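Parov fridge bins and a tidy white fridge: two months in

By Musa Ekwueme

I never thought I would write this many words on plastic bins for the fridge, but I have become a bit of a bore on the subject and you may as well get the benefit!

What I bought was the Parov set, the ridged see-through ones, from Walline in Cavham. They also had a set by Okonkwo with lids, and I stood in the aisle for ages on a Tuesday evening going back and forth. The lidless ones won. I know myself, and a lid is a thing I'd take off once and never put back.

What they're like to use

Lovely. The plastic is translucent, so you get a fair idea of what's inside without pulling the whole thing out, and the vertical ridges give your fingers something to hold on to. I was worried they'd feel flimsy but they have a decent bit of weight. You can fill one with yoghurts, carry it to the table at breakfast and carry it back again — my favourite thing about them by a mile.

They slide well on glass too. My old fridge had wire shelves and anything with a flat bottom used to catch and tip, whereas on a clear glass shelf a bin glides out like a drawer. If you've got wire shelves I'd try one bin first before buying more.

Where they go

I had grand plans of bins on every level and I've gone off the idea. A bin on the left of the glass shelf suits me very well, and the bottom of the compartment is better left for packets, laid straight on the floor of the fridge with a bit of space between them. Packets are awkward shapes, they crinkle and slump, and in a bin they end up standing on their heads with the label facing the wrong way. Flat on the bottom I can read them and grab them. The water bottle lives in the door. 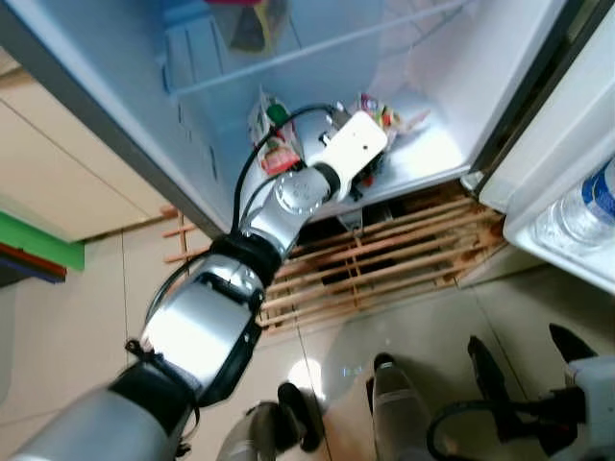
Cleaning

Warm water, a drop of washing-up liquid, a soft cloth. The ridges do collect crumbs at the base, and I've found an old toothbrush gets in there nicely. I tried one in the dishwasher on the top rack and it came out fine, though the booklet says hand wash only, so that's at your own risk. A pot of beetroot leaked in one in September and left a faint pink tinge in the corner for a week or so, then it faded.

Niggles

The stickers! Each bin comes with a big paper label stuck right on the front and it comes off in shreds. Soak it before you start picking. I'd also like a slightly shallower version, as getting a small jar out from the back of a full one means moving everything in front of it.

And do measure your shelf from front to back, with the door shelf in mind as well. Mine fit with a little to spare, but my sister's stuck out and she had to take hers back.

Would I buy them again?

Yes, and I've already got my eye on the narrow one for the freezer drawer. Walline had it out of stock last time I looked.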